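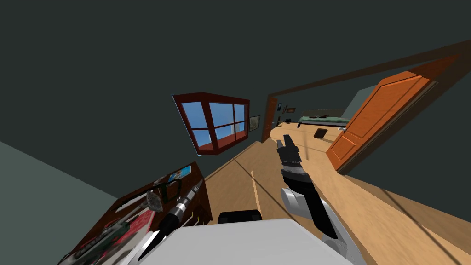 遠隔操作教示ワーキンググループ 第15回会合 議事録

開催日:2021年8月4日
開催形式:オンライン会議
出席者:Sunita Grewal(議長)、Amirul Wuisan(操作班)、評価班2名、環境整備班2名、事務局1名
配布資料:資料1 前回議事録(案)、資料2 収録状況報告、資料3 手先視点映像の点検結果、資料4 操作手引改訂案

1 前回議事録の確認
資料1について、議題4の担当班名を「評価班」から「環境整備班」に改めたうえで承認した。

2 収録状況について
Wuisan委員より、資料2に基づき報告があった。シミュレーション環境「Tullau」における双腕ロボットの遠隔操作教示は、目標300件に対し119件の収録を終えている。課題の内訳は、家具上の物品の把持、把持した物品の受け渡し、扉付近までの移動の三種である。このうち移動課題は、操作者が胴体の向きと腕の姿勢を同時に扱う必要があり、一件当たりの所要時間が他の課題より長い。
評価班より、やり直しを含む教示の扱いについて質問があった。Wuisan委員は、操作者が自ら修正して課題を完了したものは残し、途中で中止したものは別区分で保存していると回答した。議長は、この区分を収録台帳の備考欄ではなく独立した項目として記載するよう求め、了承された。

3 手先視点映像の点検について
評価班より、資料3に基づき説明があった。点検の対象は、移動課題の準備動作として手首を上方へ向ける区間を含む26件である。

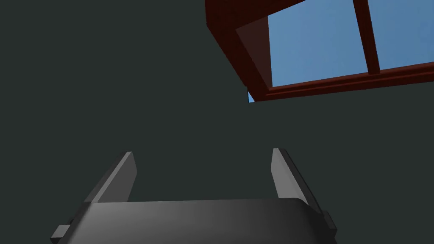
点検に当たっては、各時点の手先視点映像だけから、操作者が次に取るべき動作を判断できるかどうかを基準とした。映像が上向きとなる区間では、窓の一部を除いて背景の大半が模様のない壁面となり、位置の手掛かりが乏しい。一方、二本の指は開いた状態で間に何も挟んでいないことが明瞭に読み取れ、把持状態の判定には支障がないとされた。評価班は、このような区間を学習に用いる場合、頭部視点の映像と関節角の記録を必ず組み合わせるべきであるとの見解を示した。
これに対しWuisan委員より、操作者は頭部視点を主画面としており、手先視点は把持の直前に参照する程度であるとの補足があった。また、頭部視点についても、胴体を傾けた姿勢では床と壁の境界が斜めに映り、経験の浅い操作者が前進方向を誤る例があったと報告された。環境整備班は、操作画面に重力方向を示す指標を重ねる案を示した。
議長より、指標が収録映像そのものに写り込まないことの確認が求められた。環境整備班は、表示層と記録層は分離されており、記録には含まれないと回答した。
協議の結果、次のとおり決定した。
(1)上向き区間を含む教示は削除せず、区間の開始時刻と終了時刻を付記する。
(2)重力方向の指標を試験的に導入し、操作班が使用感を取りまとめる。
(3)点検の基準を文書化し、評価班内で判定の差を確認する。

4 操作手引の改訂について
事務局より、資料4の説明があった。主な変更は、教示開始時の初期姿勢の定義、左右の腕の切替手順、および通信遅延が生じた際の中断手順である。
初期姿勢について、評価班から、両腕の姿勢を毎回厳密にそろえると教示の多様性が失われるとの意見が出された。Wuisan委員は、開始直後の操作のばらつきを抑える観点から一定の範囲を設けることが望ましいと述べた。議長は、関節ごとに許容範囲を定め、その範囲内で操作者の裁量を認める案を提示し、異議なく了承された。許容範囲の数値は操作班が起案する。
中断手順については、遅延の発生時に把持器の開閉指令を保持するか解除するかで意見が分かれた。実機「Skelow」への適用も考慮する必要があるため、本件は継続審議とした。

5 実機との対応付けについて
環境整備班より、Skelowを用いた直接教示(操作者が腕を手で動かす方式)の準備状況について口頭で報告があった。手首部の重力補償の調整が残っており、試行の開始は11月を見込む。遠隔操作による教示と同一の形式で保存できるよう、変換処理を先に整備することとした。
評価班より、直接教示では操作者の手や腕が頭部視点に映るため、遠隔操作の記録と単純に混在させるべきではないとの指摘があった。議長はこれを認め、当面は別の集合として管理するよう指示した。

6 担当事項
操作班:初期姿勢の許容範囲の起案、重力方向指標の使用感の取りまとめ
評価班:点検基準の文書化、上向き区間の時刻付記
環境整備班:指標表示の実装、直接教示記録の変換処理
事務局:操作手引改訂案の修正、収録台帳の項目追加

7 その他
次回の日程は、事務局が各班の都合を照会のうえ通知する。資料の提出先は従来どおり共有領域とし、会合の前日正午までに登録するものとする。

以上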